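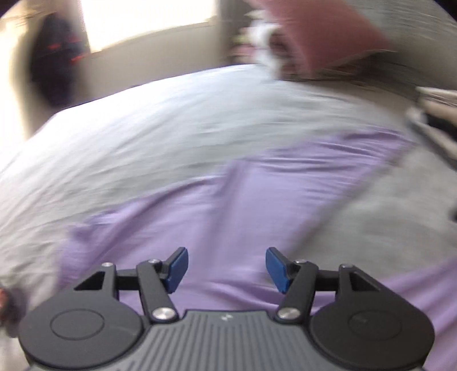 Figure 1. Lavender sheet partly covered by a pale blanket, the sheet wrinkled.

Household Textiles and Care
Unit 4 Handout: Bed Linen – Fiber, Weave and Laundering

Reading for this unit: course reader, chapter on plain and satin weaves. Students should bring the completed fiber chart from Unit 3 to the session.

4.1 Why cotton creases

Cotton is made of cellulose, a long-chain molecule. Neighboring chains are held together by weak links known as hydrogen bonds. When a cotton fabric is bent under pressure, some of these links break and form again in new positions, and the fabric keeps the fold. Moisture and warmth make the change easier. A bed sheet is exposed to all of these at once for several hours each night, and creasing is therefore normal wear and should not be recorded as a fault.

Polyester behaves differently. Its chains absorb very little water, and a polyester fabric tends to spring back after bending. Blended sheets fall between the two. Linen creases more sharply than cotton.

Easy-care finishes treat cotton with a resin that ties the chains together. The finish reduces creasing but also lowers tear strength, and this loss should be mentioned in any written comparison.

4.2 Weave and thread count

Plain weave: each crosswise yarn passes over one lengthwise yarn and under the next. The cloth is firm and crisp. Percale is a closely woven plain weave.

Satin weave: yarns float over several others before passing under one. The surface is smooth and drapes well, but the floats snag more easily. Cotton sateen is the usual example in bedding.

Thread count is the number of lengthwise and crosswise yarns in one square inch, added together. The Sisau sheet in the sample cabinet has a count of 345. Some sellers count each ply of a plied yarn separately, which raises the printed figure without making the cloth any denser. Students should state which method was used whenever they quote a count.

4.3 Laundering

Follow the care label in all cases. Where the label permits, white cotton sheets may be washed warm or hot. Dyed sheets keep their color longer in cooler water, and pale shades should be kept apart from dark items. Do not fill the drum tightly – the load must be able to turn over freely. Remove sheets promptly at the end of the drying cycle.

Blankets need separate treatment. Wool can felt when heat, water and movement are combined. Synthetic fleece should be dried on low heat and never ironed.

4.4 Practical assignment

Cut two swatches from each of the Tomton and Varko samples. Fold each swatch once, place it under the weight provided for 16 minutes, then release it and measure the angle of recovery. Enter the results on the class sheet and write one paragraph relating them to section 4.1.

The written report is due on 21st November and carries 80 points. Late reports are accepted only with prior approval from the department office in Jayasinghe Hall, Room 2783.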